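3.2 The board and the marker as shared household objects

When we began visiting homes for the Sotis study, we had expected to spend most of our time talking about calendars, phones and the various lists that people keep on them. Those did come up, of course, but in house after house the conversation drifted back to the whiteboard, and we have tried in this section to give it the room that our participants gave it. We visited 18 households in all, and collected 346 diary entries from them, and a surprising share of those entries concern a glossy white surface and the pen that goes with it.

Most of the boards hung in or near the kitchen, at a height that suited whoever had put them up. Two families had lowered theirs after a child started school, and one had never got as far as hanging it at all - it lay flat on the end of a sideboard, where people leaned over it to write on their way past. The mother in that household told us she had come to prefer it that way, as the writing was easier on her shoulder and the board could be carried to the table when there was something to talk over. We mention this at some length because the literature on family noticeboards (our own earlier report, written with the Grumevov housing co-operative, included) has tended to take the upright board for granted.

What people wrote was very often not words. Diary entries mention underlines, arrows, ticks, faces, the outline of a sleeping dog, and a good many marks that their makers were hard pressed to name. One father called his "just a swoop", meaning a single curved stroke put under the day's jobs to show that he had read them, and his daughters had taken up the swoop as well, each with her own slant. We came to call these marks acknowledging strokes. They take a moment to make, they carry no message that a stranger could read, and within the home they are understood perfectly well.

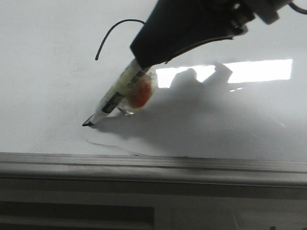
Figure 3. A single curved stroke on a whiteboard, drawn in a dark line, with the black nib of the marker resting on the surface near the start of the line.

The acknowledging stroke turned up in 6 of the homes, and in each of them it had grown up without anyone deciding on it. Participants were often a little shy when we asked, as though we had caught them at a private habit, and then quite happy to go on about it for the rest of the visit. A grandmother who looked after two boys in the afternoons said that she could tell from the stroke which of them had come in first, and also whether he was cross. She read the pressure and the length of the line much as one might read a voice through a closed door. We have no way of testing that claim and had no wish to, but we believed her.

The marker itself deserves a word or two. It is a cheap thing and is treated as one, yet it was by far the most argued-over object in the diaries. Markers wandered off to bedrooms and school bags. Caps were lost, nibs dried out or were squashed flat by small hands, and the blame was passed around with great good humour. Several households had found ways of keeping the pen by the board, such as a string, a magnet or a cup screwed to the wall, and the Voltevent tray that we lent to participants in July was returned to us by most of them with thanks and a list of its faults. The commonest complaint was that it held the pen too tightly for someone with their arms full of groceries.

Colour mattered less than we had supposed. A few families began with a colour for each person, but black was the one that lasted, partly because it showed up best under a kitchen light and partly, we suspect, because it was the pen that someone remembered to buy. By the second round of visits the coloured sets were mostly sitting unused in a drawer.

Lastly, there is the matter of wiping. We asked participants to keep a note of when the board was cleaned and by whom, and their answers were patchy, so we offer them with some caution. Notes about food went quickly. Appointments were left for a day or so after they had passed. The small strokes and scribbles lasted longest of all, and were often wiped around with some care, so that a board cleared on every other side might keep one curved line in its bottom corner for weeks. The Sombatkul interviews, which we turn to in section 3.3, take up this question of what is allowed to stay, and there we look at the paper notes on fridge doors alongside the boards.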